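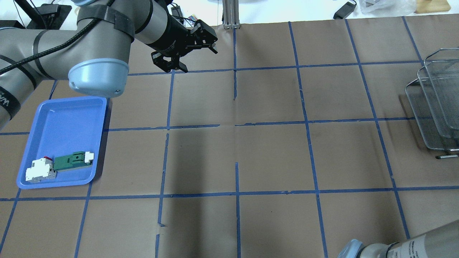 Notebook / Glue & Finishes

January, Sunday, just after lunch

OK, second go at the hide glue, and I'm in a much better mood than I was when I wrote the last entry (sorry to anyone who read that one, I'd been scraping a soundboard for hours). Chie asked me to write down what I changed so she can copy it for her dulcimer, so here goes, in whatever order it comes back to me.

The old batch was the Brilotetti pearls, and I'd been soaking them in hot water to save time. Bad idea! They went to jelly on the outside and stayed hard as gravel in the middle. This time I used cold water straight from the tap, pearls just covered, lid on, overnight in the fridge. By morning they'd swelled up nice and even and there was hardly any loose water left in the jar.

Then into the warmer. I'm using the Galleo baby bottle warmer that Tuva passed along, with the thermometer stuck through the lid, because the dial means nothing at all. I aim for 60 C in the glue itself and pull the plug if it creeps over. It did creep over once while I was on the phone with Higinio about the hinges, but only by a hair, and I couldn't smell anything off. Noted anyway.

Thickness: it should run off the brush in a string and then break into drops. Mine came off in a rope at first, so I added a spoonful of hot water, stirred, waited, added another. I wish I'd measured the spoon. It's the bent one in the mug.

Test joints were spruce offcuts, edge to edge, rubbed together by hand with no clamps. I warmed the pieces under the lamp first and that made a huge difference, the glue stayed wet long enough to get three or four good slides in before it grabbed. On the cold pair it gelled almost before I'd lined them up (I left that pair alone anyway, out of curiosity). I made up 26 pairs altogether, pencil number on the end grain, W for warmed and C for cold.

Broke the first few this morning. W1 and W2 tore out wood along most of the length, which made me very happy. C1 popped clean off with a shiny line of glue on one side, so that's starved or chilled or both. Ravindran thinks I should size the edges with a thin coat first and let it dry for 30 minutes. I'll try it on the next lot, but I don't want to change two things at once.

Leftover glue is in the fridge in the Grønli jam jar. PLEASE don't put it on toast. Ylva, I'm looking at you.

Still to do: break the rest of the W's, order more pearls, find the small toothing plane, ask Chie how thin she wants her bracing before I mix anything for her. Also the warmer needs a longer cord, I'm tired of working hunched up next to the outlet.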